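Patchwork tablecloth on round table keeps rippling on one side, how to keep it flat?

Posted in Home & Kitchen > Table linens

gelari_64

Got a navy and white patterned tablecloth for my round table, the kind printed like patchwork, stripes in some squares and waves in others. Love it but it never sits flat. Always bunches up on the left where I keep the apple basket. Cookies stay out on the other side, utensil holder goes at the back. Ironed it twice allready. Do I need a pad under it? Clips? Dont want to spend much, $30 tops.

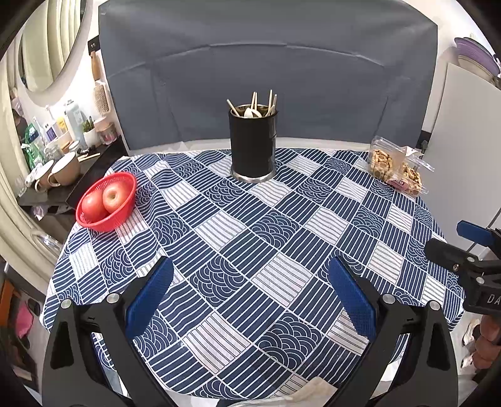

Nallelberg, Dec 17, 2022

See the left side by the red basket. Every time the basket gets moved it drags the cloth with it. Pattern is on the diagonal so I can't even tell when its centered.

Laltel487

You need a non slip pad. The thin grippy foam kind, cut it an inch or two smaller than the table top so it doesnt show. Mine was under $30 and I've had it since November of last year, no more sliding.

Also lift the basket, don't push it. Plastic grabs the fabric. A felt dot under each corner helps if it has corners.

For centering, forget the pattern. Fold cloth in quarters, pinch the middle, put the pinch on the middle of the table and open it out. Then check the drop with a ruler in four spots.

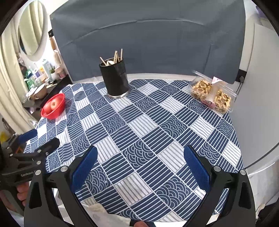 Tablecloth hanging over the front edge, fruit left, cookies right

Going by the second pic you have plenty of hang in front so could be its just pulled too far that way. Tug from the back first before buying anything.

ghiță101

tablecloth weights. or just put the heavy stuff on that side lol. also what cookies are those

gelari_64

Did the quarter fold thing, way better. Pad is orderd. Thx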